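About Wevow

Seat weaving and chair repair in Sollarstead
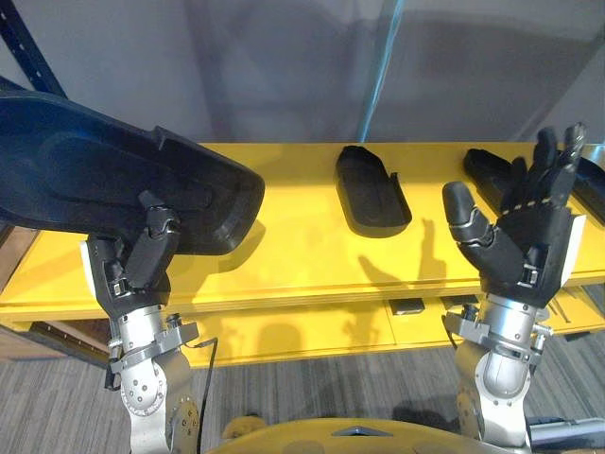

Dark navy tray in front of the yellow shelves.

Wevow is a small school and repair shop in Sollarstead. We teach people to weave chair seats in cane, rush, paper cord and Shaker tape, and we take in chairs from people who would like the work done for them. We also sell materials over the counter and by mail.

The name is a mix of "weave" and a word one of the founders liked the sound of. It rhymes with "see-saw" if you say it the way we do, but we answer to anything close.

How we started

The business began as a repair bench at the back of a furniture store called Lozano, on the main street in Nurnby. Lozano sold used dining sets, and a good share of them came in with at least one broken seat. A set of six chairs with one hole in it is hard to sell. We fixed the holes.

People who came in to buy a table would stop at the bench and ask whether they could do it themselves. Most of them could. We ran the first class on a Saturday in March, with the students working on chairs they had carried in from home, and we had a waiting list before that class was over. When Lozano closed, we moved the bench, the soaking tubs and the leftover cane to Sollarstead and opened under our own name.

We have been at the present address ever since. The building was a dry cleaner's before us. It has a floor drain, a good deep sink and big front windows, and a cane shop could hardly ask for more than that. The counter is the dry cleaner's old counter with a new top.

What we teach

Classes are split by material. You don't need to take them in any order, though people who have never woven a seat usually find tape the easiest to begin with.

Shaker tape. A cotton tape woven in a checkerboard or a herringbone over foam or wool stuffing. Most students finish a seat in one day.

Paper cord. Used on many Danish chairs from the middle of the last century. The pattern is simple once you have the corners right, but the cord has to be pulled hard and kept hard, and your hands will be sore. We teach this over 2 days. Please bring thin leather gloves if you have them.

Rush. We use both natural rush and fiber rush. Fiber rush is a twisted paper and is easier to handle. Natural rush has to be dampened and twisted as you go, and we only offer that class in the cooler part of the year, when the material behaves better.

Pressed cane. This is the sheet cane that is set into a groove with a length of spline. The weaving is already done. The job is mostly in getting the old spline out without splitting the wood, and we spend the whole morning on that.

Hand caning. The traditional seven-step pattern, woven strand by strand through holes drilled in the frame. It runs as an evening class across several weeks, with some work to do at home in between. A typical side chair in our shop has somewhere between sixty and ninety holes. The largest piece a student has finished with us was a settee with 152, and it took most of a winter.

Each class is kept small enough for everyone to have a full table end and for the teacher to get around the room often. There are stools we lend to students who don't have a chair of their own to work on. You can also buy a plain maple frame from us at cost and take it home finished.

What we repair

We take in chairs, stools, rockers, benches and the occasional headboard. Most jobs are seats and backs. We will reglue a loose joint if the chair needs it before weaving, and we nearly always find at least one that does. We don't strip or refinish wood. If you are planning to have a chair refinished, have that done first and bring it to us afterward.

We don't repair wicker furniture. We get asked about it every week, and we are sorry to say no, but it is a different trade with different materials and we don't do it well enough to charge for it.

Prices for hand caning are by the hole. Prices for rush and cord are by the inch, measured along the front rail. Pressed cane is a flat rate by the size of the sheet, with an extra charge if the old spline was put in with the wrong glue. You can email photos for an estimate, but we only give a firm price once the chair is in the shop and we have turned it upside down.

The wait for repairs changes with the season. It is longest in the fall, when people start counting chairs for the holidays. Call before you load the car.

Materials

We stock cane in the common widths from superfine to common, plus binder, spline, pegs, fiber rush, paper cord laced and unlaced, and Shaker tape in the colors we can get reliably. Tape colors vary a little from one dye lot to the next, so buy enough for the whole set in one order. If you run short, send us a scrap and we will match it as closely as we can.

We sell the basic hand tools too: caning pegs, awls, wedges, a spline chisel and the small side cutters we use ourselves. Tools can be borrowed during class at no charge.

Written instructions go out with every order. We wrote them ourselves and we update them when a customer calls with a question that they should have answered. If you have an older set, ask for the new one. The page on turning corners in rush has been redone completely.

How the shop runs

Wevow is owned by the people who work in it. There were 2 of us at the Nurnby bench and both are still here. Everyone who teaches also does repair work, and everyone takes a turn at the counter, so whoever picks up the phone should be able to tell you what width of cane you need.

We buy cane from importers we have dealt with for a long time. Now and then a hank comes in brittle or badly graded. We send it back, and that is usually the reason when something on the price list is marked out of stock.

Old cane and rush scraps go to local gardeners, who use them for ties and mulch. Offcuts of paper cord go in a box by the door — help yourself.

Visiting

The shop entrance is at the front and is level with the sidewalk. Parking is on the street or in the lot behind the building, and the back door is the better one if you are carrying a rocker. The classroom has a restroom and a kettle. There is a lunch place on the same block, though many students bring their own.

We close on Sundays and Mondays. Phone messages left on those days are returned on Tuesday, usually before noon.

Page last updated May 4, 2025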